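Workshop tips: screws, brackets and plywood
Mar 23, 2019

More tips from the bench. Typed fast between coats of varnish, so no order to speak of. Skip to the bits you need.

Plywood first

Cheap ply has voids. Tap along it with a knuckle before you drill. Dull solid sound, good. Hollow click, move over an inch. I ignored this on the shelf over the dryer and one screw has been spinning in nothing ever since.

Blond ply shows everything. Pencil, glue, greasy thumbs. Wash your hands before you handle it. I mean it. Soap, dry towel, then pick up the board. Oil from a socket wrench goes into the face veneer and you won't sand it out without going thru to the next ply. Face veneer is paper thin on the big box stuff.

Pencil lines: 2H pencil, light. Come off with a white eraser. The flat red carpenters pencil leaves a trench.

Tape over your drill mark if the veneer likes to splinter. Blue tape, press it down good, mark on the tape, drill thru the tape. Peel it back toward the hole, slowly. Scrap block clamped behind for the back side.

Finish before you mount. Always. Two coats of water based poly, light rub with a gray pad between. Once a bracket is on you'll never get a clean edge around it and you will get a drip down the bracket.

Countersunk holes

A flat black bracket with countersunk holes wants flat head screws. Sounds obvious. I have pulled pan heads out of countersunk holes in three different houses. Pan head sits on the rim of the cone, touches at the edge and nowhere else, works loose.

Match the angle too. Most of the inch stuff is 82 degrees, metric is 90. Close enough to fool you, not close enough to sit right. If you see a bright ring only at the top edge of the hole after you back the screw out, wrong angle.

Head should end up level with the face or a hair under. Run a fingernail across. If it catches on the head, the screw's too big or there's junk in the hole. Pick the junk out with a toothpick, dont blow, you get it in the eye.

Two holes set on a slant are there to stop the bracket pivoting. Fill both. Folks put in one and figure it's tight so it's fine, then the thing swings down by August.

Black finishes scratch silver if it's anodized aluminum. Plastic scratches gray. Either way a driver that slips leaves a mark you'll look at forever. Right size bit, push hard, turn slow. Last few turns by hand. I put a square of tape around the hole when I care about the piece.

Flashlight trick

Can't tell if there's a screw at the bottom of a dark hole? Hold the flashlight low and off to one side, move your head and not the light. Metal glints. Empty hole stays black. Works under sinks, inside cabinets, on the back of a washer, anyplace black on black. Save yourself feeling around with a driver.
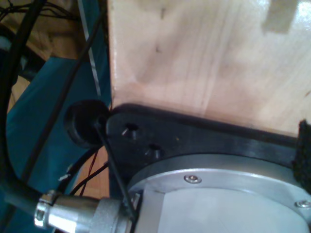
Little glint inside each countersunk hole. Silver screws on the round rim take a hex key.

Hex screws in soft metal

Aluminum housings are easy to wreck. Steel screw, aluminum thread, guess who loses.

Seat the key all the way. Clean the socket out first, dust packs in there and the key only goes in halfway, then it rounds. Sewing needle does it. Or a dab of poster putty, push in, pull out, brings the crud with it.

Metric or inch? Try both, go with the one that wiggles least. A 5/64 and a 2mm look like twins in the drawer. They are not. Mine have nail polish on the long end now, red for inch, no polish for metric.

Ball end keys are for reaching at an angle. Not for breaking a screw loose. Straight end to loosen, straight end for the final snug, ball end for the boring middle part.

Starting a screw in aluminum: turn it BACKWARD first till you feel it drop with a small click. Now forward. That's the thread start and you won't cross it. Finger tight with the short arm of the key. If it goes stiff in the first couple turns, stop, back out, look at it.

Round covers, go across the circle and not around it. One side, opposite side, then the next pair. Same as lug nuts. All of them loose first, then snug the lot, then one final pass. Cover sits flat that way.

Lost a tiny screw on the floor? Nylon stocking over the vacuum hose, rubber band round it. Sweep the floor, screw sticks to the stocking. Turn it off over a bowl.

Cleaning brushed metal

With the grain, never circles. Look close, you'll see which way the lines run. On a round rim they may well go round, so you go round too.

Drop of dish soap, warm water, old t shirt. Wring it till it's almost dry. You don't want water running down into screw holes. Dry right after or you get spots.

No steel wool. No green pad. No oven cleaner (my brother in law, a light fixture, never mind).

Sticker goo: cooking oil on a cotton ball, leave it five minutes, wipe, then soap to get the oil off. Rubbing alcohol is fine on bare metal. Test on plastic somewhere hidden, it can cloud it.

Rubber knobs, caps and feet

Black rubber goes gray and chalky. Mostly just dirt. Warm soapy water and an old toothbrush, get into the recess in the middle of the cap, that's where the lint lives. Skip the spray shine stuff, makes it slick, and a slick knob is no use to anybody.

Sticky rubber is another thing. That tacky feel on old soft grips is the coating breaking down. Alcohol on a rag, rub till it quits coming off. Messy job. Gloves. If it comes back, replace the part.

Cap won't stay on? One wrap of plumbers tape round the post, push it back. Not glue. You'll want it off someday.

Cords and rods near brackets

Anything thin that runs across the front of a bracket will get snagged sooner or later. Sleeve, rag, dog. If it's a cord, leave a little slack at both ends and no sharp bend by the plug. If it rubs on a metal edge, slit a bit of clear tubing longways and slip it over the edge. Fish tank tubing, cheap.

Never pull a cord out by the cord. Hold the connector. Yes everyone knows. Everyone does it anyway.

Before you screw anything back down, look behind for a pinched wire. Take the extra second.

Sandpaper

Grits I keep: 80, 120, 200-something for the last pass on ply. The rest of the drawer is left over from projects I gave up on. Fold sheets in thirds so grit never faces grit, lasts longer. Worn out paper is great for breaking sharp edges on cut ply, dont toss it.

Wipe dust with a dry cloth, then a barely damp one. Water raises the grain a bit. Let it dry, one quick pass with the finest paper, now it stays smooth under the finish.

Taking things apart

Photo before the first screw. Another one every time a layer comes off. Takes nothing.

Egg carton for the screws, one cup per step, fill left to right. Putting back together, go right to left. Or poke them into a piece of cardboard where you've drawn the shape of the thing, that's better for round covers where one screw is longer then the rest. There is always one longer one. Put it in the wrong hole and it bottoms out and you think it's tight.

Magnet dish won't hold stainless, by the way. Mostly. And won't hold aluminum at all. Use the egg carton.

From the mailbag

Berwyn Vaughan wrote in about the wobbly shelf question from last time. Says to stick a thin washer cut from a milk jug between bracket and wood when the board isn't dead flat. Tried it on the paint shelf. Good tip, holds well, doesn't squeak. Cut it with scissors, punch the hole with a paper punch. Thanks Berwyn.

Someone else asked if you can paint over a black bracket. You can. Scuff, wipe with alcohol, spray primer, thin coats. Plug the countersinks with bits of ear plug foam so paint doesnt build up in the cones. Take the foam out before it's bone dry.

And to whoever asked about threadlocker: blue, one drop, on metal into metal only. Not wood. Keep it off plastic, some kinds crack from it. Red is for things you never plan on opening.

Next page is paint brushes and what to do with the stiff ones. Send me yours if you have a good one, short please.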